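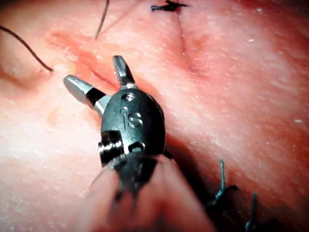

Anel Mokoena 留言问，人造组织垫到底能用多久，扎过的地方还能不能再缝，她那块缝了两个星期就开始掉渣，边上还裂了一道。

在评论里答不完，开一串慢慢写。只说垫子和在垫子上练缝合的事。我自己买、自己用、自己记，没有厂家给过东西。

先答第一问。一块垫子能用多久，看针粗不粗、线拉得紧不紧、手顺不顺。我最短的一块用了九天，最长的从去年11月用到现在，还在用，只是右半边已经不能看了。

第二问。扎过的地方能再缝，但手感会变。针走进老针眼，阻力一下子就没了，人会以为自己这针走得很好。所以我练进针的时候只用新地方，练打结才回老地方。

掉渣是表层磨破了。一般是拔线的时候斜着扯，线像锯子一样来回拉。拆线要先剪断，贴着表面剪，再顺着原来的方向抽。

裂口从边上开始，多半是夹得太紧。垫子四边别直接上夹子，垫一层纱布再夹，或者买带底托的。

下面按我用过的顺序写。

第一块是 Zoson 的，粉色，三层，中间带一层网。143块，含运费。到手有油味，用洗洁精洗了两遍，晾一夜就淡了。

Zoson 这块的好处是那层网。缝皮下的时候拉线不容易豁，初学的人手重，没有网的垫子几下就拉成一条沟。

缺点也是那层网。针尖碰到网会顿一下，有时候整根线被挂住。真组织里没有这种顿法。练久了会养成在那个深度多使一点劲的毛病，我花了挺长时间才改过来。

第二块是 Cloker，薄，软，没有网。颜色比 Zoson 浅。我拿它练细线，5-0 的线在上面走得很舒服，换粗线就不行了，一紧就切进去。

Cloker 的说明书写“可反复使用”，没写反复多少次。我的经验是细线能用一个多月，粗线一个下午就报废一条边。

第三块是 Tichý，硬，回弹慢，表面哑光，不反光。灯从侧面打过来不晃眼，这一点比前两块都好。盯着看一个小时，眼睛的累法差很多。

Tichý 的硬度在冬天更明显。屋里冷的时候进针要多用不少力，针容易弯。我现在的做法是练之前放在暖气旁边半小时，别直接放上面。

还有一块 Clemov，是别人转给我的，已经用过。油多，摸完一手滑。持针器的柄沾上油之后打滑，要一直擦。用了几次就收起来了。

有人会问哪块最像真的。我的回答是都不像，各像一点。Cloker 的表面有点像，Tichý 的阻力有点像，Zoson 的层次有点像。拿来练手的顺序和角度够用了，拿来判断力度就不可靠。

说力度。垫子不会出血，不会肿，也不会因为你捏重了发白。捏重了它只是弹回去。所以在垫子上夹组织，要自己规定自己只夹一次，夹住就走针，别反复松开再夹。

我给自己定的规矩是看印子。带细齿的夹面，压重了会在表面留一排小坑，过一会儿才平。练完侧着灯看一眼，坑多的那一段就是手重的那一段。

钳口张多大也值得练。张得太开，两边的组织会被一起带进来；张得太小，要找两次。我习惯张到比要夹的厚度宽一点点就停，不张到底。

再说画线。新垫子上我先画一条红线当切口，再在两边点上进出针的位置。红色在粉底上不太显眼，但看得清，正好。用黑笔太显眼，眼睛全跟着点走，没有点就不会缝了。

笔要用油性的，水性的一擦就没。油性笔过几天会晕开，边上糊一圈。晕了就换一块地方，别在原处重描，越描越宽。

酒精能擦掉油性笔，擦多了表面会发黏。我一般留着不擦，旧线当参照。

表面那些小白点，有的是垫子自己带的，有的是粉，有的是线头渣。用湿纸巾一抹就知道。抹得掉的是粉和渣，抹不掉的不用管。

洗。凉水或者温水，一点洗洁精，用手指肚揉，别用刷子。刷子会把针眼刷大。洗完竖着靠在杯子上晾，两面都通风。

晾干以后拍一点爽身粉，薄薄一层，多的吹掉。不拍也行，就是两块叠在一起的时候会粘。

收。平放，别卷。卷过一次就有弧度，压几天也压不平，缝的时候中间老是鼓着。我用装衬衫的硬纸盒，一层垫子一层烘焙纸。

别和橡皮筋、塑料尺放在一起。我有一把塑料尺跟 Clemov 贴着放了一个夏天，尺上的刻度都印到垫子上去了，洗不掉。

别晒太阳。窗台上放了一个月的那块，颜色深了，表面发脆，一扎就是一个白口子。

有人问能不能自己做。我做过。买模具硅胶、色粉、一块旧丝袜当网层，倒在饭盒里。做出来气泡很多，底下一层没干透，三天以后还粘手。

第二次好一些，颜色调得太红，像火腿。缝是能缝，切口边缘不整齐，一拉就毛。材料费算下来没省多少，还占了一个饭盒。后来就没再做。

猪皮、鸡腿、香蕉皮也都练过。猪皮最好，要买当天的，用完桌子要认真洗。香蕉皮适合练轻手，捏重了马上发黑，骗不了人。

橘子也可以。把皮切开一条，再缝回去，里面的瓣不能破。练深浅很有用，吃之前一定确认针和线头都在外面。我练过的橘子一律扔掉，不吃。

针的事单独说。练习针也是针，掉在地上一样扎脚。我桌上放一个带盖的铁盒，练之前针从哪里拿，练完就回哪里去，盒子不盖上人不离开桌子。

地上铺一块浅色布，针掉下去能听见也能看见。铺地毯的房间不要练。家里有猫有小孩的，线头也要收，猫会吃线。

弯了的针不要掰直再用。掰直的针走到一半会断，断在垫子里很难找。我为了找半截针切开过一块还很新的 Cloker。

用废的针放厚塑料瓶里，瓶口拧紧，写上“针”，攒满了再处理。别直接丢进垃圾袋。

线。初学买便宜的尼龙线就够，粗一点，看得清。颜色选黑或者蓝，跟粉色垫子分得开。我买过一包浅色的，缝完自己都找不到结在哪里。

丝线好打结，不回弹。尼龙线回弹大，结容易松，要多打一道。先用丝线把动作学会，再换尼龙线，会顺一点。

线尾留多长，每个人不一样。练习的时候我留长一点，方便剪下来看结打得对不对。结剪下来贴在本子上，隔一阵翻一翻，歪的方向总是同一个。

我的毛病是结往左偏。原因是右手拉得比左手早。知道了以后练了很久，现在还会偏，偏得少了。

桌子高度。坐着的时候前臂能放平，肩膀不抬。我原来用餐桌，太高，练半小时脖子就硬。后来换了把能升降的凳子，餐桌还是那张餐桌。

灯要两盏，左右各一盏，都调暗一点。只开一盏，手的影子正好落在下针的地方。表面亮的器械会反光，灯再低一点，或者把灯罩转开。

垫子下面要有东西顶着。直接放桌上，针往下走会碰到桌面，针尖一下就钝了。我垫一块旧浴巾，叠两折。厚了会晃，薄了顶不住，两折刚好。

也可以把垫子斜着放，练不顺手的角度。平着缝得好，斜过来马上就乱。我每星期斜着练一回，缝得很难看，照样留着。

练的次序我写一下，可以照抄，也可以不照。

先空手走一遍动作，不穿线。只练进针、转腕、出针、接针。针要垂直进，顺着针的弧度走，别推。推着走，针眼是长的，转着走，针眼是圆的，看针眼就知道。

然后穿线，单针间断缝，从右往左缝完一整条线。缝完别急着拆，退后看一下间距。再从左往右缝一条。

然后练褥式，再练连续。连续缝合最费垫子，线从头勒到尾，边缘会起皱。旧垫子留着干这个。

最后五分钟只打结，闭着嘴打。我紧张的时候会跟着动作咬牙，第二天腮帮子疼，所以专门提醒自己。

每次练完在垫子背面用笔划一道，写当天用的线号。背面写满了就换新的，这样不用靠记性。

练多久合适？我一次不超过一个小时。过了一个小时，动作还在做，眼睛已经不看了，缝出来的东西跟前面差一大截。

隔天练比一天练很久管用。我试过周末集中练一整个下午，垫子废了一半，手也抖，第二天什么都不想碰。

说钱。从开始练到现在，垫子、线、针、灯、凳子加起来不到3000。其中垫子将近600，线比我想的花得多，灯最便宜。

如果只买一块，我建议买带网的，能扛住初学的手劲。等到拉线不豁了，再买一块没网的软垫子。硬的那种可以最后买，也可以不买。

套装里配的镊子和剪刀大多不好用，剪刀尤其，剪线剪不断，一扯就把结扯松。要是预算够，单买一把好剪刀，别的先凑合。

套装里预先切好的“伤口”也要看清楚。有的切得很深很宽，两边合不拢，怎么缝都是豁的，新手会以为是自己的问题。我更愿意买一块完整的，自己划。

划的时候用新刀片，一刀到底，不来回锯。来回锯出来的边是毛的，缝上也对不齐。划多深先用尺比一下，别划穿。

划穿了也有办法，反面贴一条宽胶带，还能练表层。就是缝的时候针会粘胶，隔几针擦一次。

二手垫子能不能买？能，问清楚背面有没有裂，有没有断针在里面。我收到 Clemov 那块以后先用磁铁在上面慢慢过了一遍，什么也没吸到，又用手捏了一遍才开始用。

气味大的不要放卧室。洗过还有味的，放阳台背阴处几天。还是有味就退掉，我退过一块，牌子忘了。

皮肤容易过敏的戴手套练。手套选合手的，大一号指尖会被线缠住。戴手套和不戴手套，打结的感觉是两回事，要戴就从头戴。

Anel 又问，垫子右边已经全是针眼了，左边还好好的，是不是该扔。

不用扔。掉个头，把好的那边转到右手这边来就行。右手用得多，右边就先坏，我的每一块都是这样。

真的到了该扔的时候，标准是这几样：一捏就裂；两层分开了，里面进了水；切口边缘碎成粒，线一拉就掉一块。占了哪样都不要再练进针了。

要扔的也先剪成小块，留几块拆线用。拆线也要练，很多人只练缝不练拆，剪刀伸进去总是先戳到下面。

再补一条夹垫子边缘的。带底托的垫子，底托的夹条时间长了会松，垫子往中间跑。夹条里塞一小截橡胶管就紧了，管子别太硬。

再补一条胶水的。有人问裂口能不能粘。普通胶粘不住，干了就翘。硅胶用的密封胶能粘，干了以后那一道比别处硬，针走到那里会偏。粘边可以，粘中间没有意义。

再补一条拍照。想看自己的进步，每次从同一个角度拍缝完的那条线，旁边放一把尺。光拍好看的那几针没用，回头对不上。

我翻了一下前后的照片，间距是慢慢变匀的，深浅一直没怎么变，还是一头深一头浅。接下来这段时间就练这个，别的先不加。

练深浅的办法是看侧面。把垫子切下一条，竖过来，能看到线从哪里进、走到哪里、从哪里出。左右要一样深。我切了好几条，左边都浅。

切下来的条不要扔，用别针别在硬纸板上，写上线号。放在一起看比单看一条清楚。

Tichý 切面最干净，层次看得清楚。Zoson 因为有网，切面会拉毛，要换刀片多切一刀。Cloker 太薄，切下来站不住，得用手捏着看。

有人私信问能不能直接报个店名。不报，价格一直在变，同一个牌子不同批次软硬也不一样。收到货先按一下四个角，软硬差得多的就换。

也有人问完全不学医能不能练。能，当手工练也行，针和刀片按前面说的收好。但是在垫子上缝得再好，也不要往人身上缝，伤口该去医院就去医院。

上面写的都是2023年4月之前用过的东西，后来买的还没用够，先不写。正在用的一块缝到一半，红线那一段还没缝完。

评论里问画线用什么笔的，普通油性记号笔，细头。问浴巾叠几折的，两折，往上翻翻有写。问爽身粉牌子的，家里有什么用什么。

Anel 说她那块掉了个头，又能用了，裂的那一边剪掉了。剪的时候记得剪成圆角，直角还会接着裂。

首页 > 动手练习 > 缝合与打结 > 练习垫

分类：耗材与保养 / 缝合练习 / 长串整理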